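Search this site Enter keyword Go

Tea Boxes: Frequently Asked Questions

Do I need a tea box at all?
Probably not. The carton the tea came in works fine. A box earns its space if you keep several kinds and people help themselves.

Does it keep tea fresh?
I doubt it. Sellers like Rurero talk up their lids, but a hinged lid on a wooden box is no airtight seal. The wrapper on each packet does that job - unwrapped bags go stale in a wooden box, in my experience by February.

How many compartments should I get?
Fewer than you think. Kaja Vītola swears by her big Teddale chest, but half of it holds sweetener.

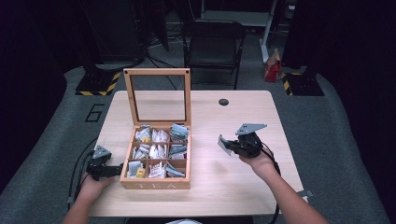 Nine is plenty for most homes, three rows of three. Put one kind in each and stand the packets so the labels can be read. Mixing two kinds in one slot defeats the point.

Is a window in the lid worth paying for?
Only if you look through it. Most people open the box anyway, and a clear pane shows every fingerprint.

Will all packets fit?
Don't trust the listing. "Holds 100" usually means thin bags, squeezed. With wrapped ones, expect 80 at best. Measure your widest packet first.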